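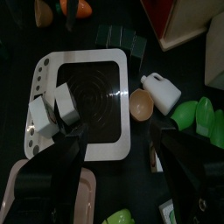

The Smallest Kitchen in the House

My sister handed me the box over the hood of her car on a Thursday, engine still running, and said, "It's the play kitchen stuff, you can sort it out," and then she was gone. I have been sorting it out ever since (well, on and off since September, with a break for a bad cold), and I've gotten a good deal more interested in toy food than a grown woman with a mortgage probably should.

My niece is almost four. She doesn't care about the big wooden kitchen her grandparents bought her, the one with the faucet and the curtains. She wants things on the floor, or on a low table, where she can get right up over them. So what we've ended up with is a cooktop. One flat white panel with a black burner in it and a line of gray dots down the side for knobs, and that's the whole appliance. You put it down anywhere and there's your kitchen. When you're done it slides in behind the bookcase.

The knobs don't turn. This bothered me and bothered her not at all. She presses the dots one after another with her thumb, makes a clicking noise with her tongue, and informs me that it's hot.

I got curious about why such a plain thing worked so well, so I called Zoi Tzanetos, who runs a toy lending library called Clistden out of the old Stamatopoulos bakery building. Clistden has 1,377 toys on its shelves and 94 of those are filed under kitchen. I asked if I could come look. She said only if I didn't mind washing.

I washed a lot of toy food that afternoon! There's a long steel sink left over from the bakery, and we stood at it with our sleeves pushed up while she told me which things come back chewed, which come back with extra pieces in the bag (people are generous, or they can't tell their own peas from the library's), and which don't come back.

"The bowls go missing," she said. "I buy bowls constantly. Somebody's kid takes one into the bath and that's it, it lives in the bath now."

I thought of our own little tan bowl, which had spent most of a week on the bathroom windowsill, and kept quiet.

Zoi's big argument is for foam blocks. She'd take a handful of plain ones over any amount of plastic chicken. A plastic chicken leg can be a chicken leg, and on a good day maybe a hammer. A foam block in some pale no-particular color can be butter, fish, tofu, ice, a sponge, or the phone. She had an old two-burner set made by a company called Zundell, long out of business as far as she knows, and it came with nothing but blocks and a pot. According to her records it's been borrowed more often than any other kitchen item in the building. The fancy Grorkberg range next to it, with lights and a sizzling sound, goes out in December and then mostly sits.

So I went home and tried it. I put away the fried eggs and the hot dog and the slice of pizza with the real-looking cheese, and I left out the cooktop, two of the pale bluish-white foam blocks, the bowl, and the white jug. I also kept the bright green pieces, because my niece loves them and I'm not made of stone.

She came over, looked at it for a while, and put both blocks on the stove.

"Fish," she said.

Then she moved one block over and it was "the other fish," who was apparently not ready. I was told to wait. I waited for the better part of a half hour while the other fish was talked to, flipped, taken off, put back, covered with a sock and finally served to me in the bowl with something from the jug poured over the top. I asked what was in the jug. Milk. I asked a minute later and it was soap. I ate the fish anyway.

The jug, by the way, is my favorite piece in the whole box. It has a looped handle and a little cap, and I have never been able to decide what it was sold as. It could be milk, it could be laundry detergent. My sister says milk, and she says it like I've insulted her. I've stopped asking, and in our house it's whichever one the cook needs. Zoi told me she used to label the jugs in the library's bags and gave it up after a little boy cried at the desk over being told his juice was bleach.

If you've inherited a box like mine, I can pass along what I picked up at that sink. Foam doesn't want soaking. Wipe it with a damp cloth and a drop of dish soap, then squeeze it in a towel and leave it on a rack overnight, and turn it in the morning. Hard plastic can go in a basin of warm soapy water, though anything hollow with a hole in it should be shaken out and stood upside down — Zoi keeps an old dish drainer just for jugs and bottles. Check the foam for bites. A block with a chunk out of it goes in the trash, and so does anything small enough to worry you with the age of child you've got.

And please don't do what I did and buy a storage tub with dividers. I spent a whole evening putting vegetables with vegetables. She tipped it out in the time it took me to hang up her coat, and it has been a step stool ever since. Everything goes in one canvas bag now. The cooktop doesn't fit, so it gets the spot behind the bookcase, next to the Scrabble board.

I drove back to Clistden a couple of weeks later to return a strainer I'd borrowed. Zoi had the Zundell set out on the counter, in for repair. One of the burners had lifted at the corner and she was gluing it down with a can of chickpeas on top for a weight. It had just come back from its 43rd family. She showed me the card, with the names running down both sides in different pens, and a second card stapled on behind.

I asked if she'd ever think of retiring it. She moved the chickpeas a half inch to the left and checked the corner with her fingernail.

"There's a waiting list," she said.

My niece comes again this weekend. I'm told there will be soup, and that I should bring my own spoon.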